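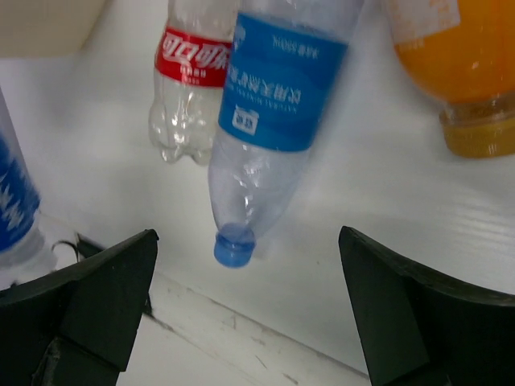
Teodoro Salazar
Before anyone answers, can you say whether your water is hard? It makes a big difference with plastic bottles, and half the replies on here will be wrong without it.

Clindau
Fair point, sorry, I should have put that in the original post. Yes, very hard. The kettle furs up in a fortnight.

For anyone who missed the first version, I've got into the habit of refilling shop-bought water bottles from the tap and taking them to work. I rinse them, fill them, shove them in the fridge and off I go. It saves me a fair bit over a month and I hate throwing them away after one drink. But my sister came round in March and was horrified. She says you should never use them twice and that the plastic "goes off". I've been doing it for ages and feel fine! So is she right, and if I carry on, how do I clean them properly? The necks are too narrow for my washing-up brush and I've started getting a cloudy look near the bottom that won't rinse out.

posted 7.50 am, edited once

Teodoro Salazar
Right, thanks. The cloudy look is very likely limescale, so it's nothing to panic about. Put a good splash of white vinegar in, top up with cold water, leave it for an hour and shake it hard. A spoonful of uncooked rice in there helps no end with the bits you can't reach – tip it out through a sieve or you'll be fishing rice out of the plughole like I was. Then rinse until the smell's gone.

On the bigger thing, I wouldn't say your sister's wrong exactly, but I think she's worrying about the wrong bit. What bothers me is the germs from your mouth. You drink, you put the cap back on, it sits in a warm bag all afternoon, and the thread round the neck is a lovely place for things to grow. A quick rinse doesn't shift that. I'd wash it with warm soapy water every day, cap as well, and let it dry with the lid off. Don't use boiling water, as thin bottles go all out of shape.

When it's scratched inside, or smells even after a wash, into the recycling it goes. I get a few days out of mine and no more than that.

Lyons
just buy a proper bottle?? I got a steel one for a few quid at a car boot, it's got 1984 scratched on the bottom so god knows who had it before me. wide neck, goes in the dishwasher, job done. had it 4 years

Clindau
Vinegar and rice worked a treat, thank you! Most of the cloudiness went first time, and I did the worst one again overnight. I'll start washing the caps too – had a look under one and I'd rather not talk about it. Might keep an eye out for a steel one as well, though not off a car boot.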